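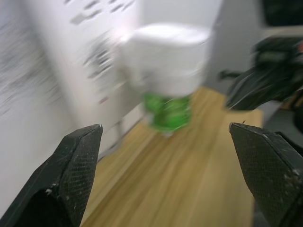

The view from the gripper of one of the Hivonby club's two arms, with what appears to be the second arm to the right.

A student robotics club has reached the final round of the Trodutano Handover Challenge, a competition in which two robot arms have to pass small parts between them without a person stepping in.

The Hivonby Robotics Club, which meets after lessons at Hivonby Technical College, is one of 4 teams still in the running. The final will be held in July in the college's own sports hall, which was picked as the venue before the club had entered.

The team has 35 members on its books, though the group working on the challenge is much smaller. It is led by Ho-yin Chiu, a second-year engineering student, who wrote most of the software that tells the arms when to close and when to let go.

"Picking something up is the bit people clap for," he said. "Letting go of it is where we lose most of our points. If the first arm opens too early the part drops, and if it opens too late they end up pulling against each other."

The rules of the challenge are short. Each team is given a tray of parts and has to move them from one side of a table to the other. Every part has to change hands at least once on the way, and it may not touch the table during the handover. Teams are marked on the number of clean passes, with points taken off for drops and for any part put down facing the wrong way.

Teams were free to choose their own method. The Hivonby club decided to teach its arms by demonstration - a student guides both arms through a handover by hand, the movement is recorded, and the software learns from a large number of such recordings. By the end of the spring term the club had saved 1,143 of them.

Not all of those were usable. Gadisa Alemayehu, who looks after the recordings, spent much of the Easter break going through them and threw out every one in which the arms had stopped halfway or the student guiding them had changed their mind. That left 600, and the program now used by the team was trained on those alone.

"I was nervous about deleting so much," she said. "We tried it both ways in the end, and the smaller set was better. The arms had been copying our hesitations. You could see them stop in the middle of the table for no reason, the same way we did when we were tired."

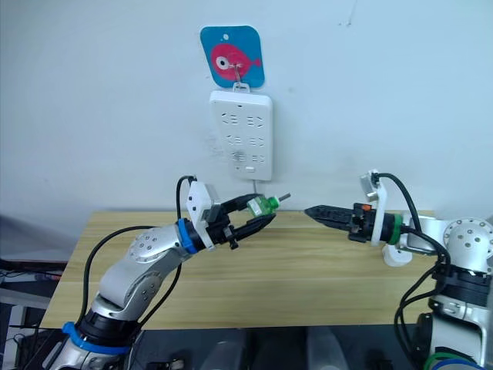 Small parts have given the club more trouble than large ones. A box or a tube can be gripped almost anywhere, but the challenge tray also includes pieces where only one side offers a good hold, and the receiving arm has to come in at an angle that keeps clear of the other gripper. The green part with a thin pin sticking out of one end is a case in point. With the pin towards the second arm, there is very little room between the two sets of fingers, and a small error in height is enough for the jaws to meet. The team has since added a slower approach for the last stretch of the movement, which costs time but has cut down the number of knocks.

Each pass is now split into stages in the program. The first arm lifts the part and brings it to a meeting point over the table. The second arm moves in, closes and waits. Only when the software is satisfied that both grippers have hold of the part does the first one open. Chiu said the wait was added after the semi-final, where the club lost several points to drops and went through in last place.

The semi-final was won by a team from Yupanqui College, which planned its movements in advance and did not use recordings at all. Its arms were faster than Hivonby's on the larger parts. The other two finalists are Irkano Makers, a community workshop whose members build their own grippers, and a sixth-form team entering for the first time.

Alemayehu said the club did not expect to match Yupanqui for speed. "Their arms know exactly where the tray is, and if it's in the right spot they're very quick," she said. "Ours cope better when it has been shifted a bit. The judges are allowed to move the tray between rounds in the final, so we'll see."

Before then the club plans to make a further set of recordings, this time with newer members guiding the arms. Most of those used so far were made by the same few students, and Chiu wants a wider range of movements before the program is trained again. The work will be done in the late afternoons, when the teaching room is free until 6pm.

The final starts at 10am and each team will have three rounds. Entry is free and the hall will be open to the public throughout the day, with a table set aside in the foyer where visitors can try guiding a pair of smaller arms by hand. Students who would like to join the Hivonby club next term can put their names down at the same table.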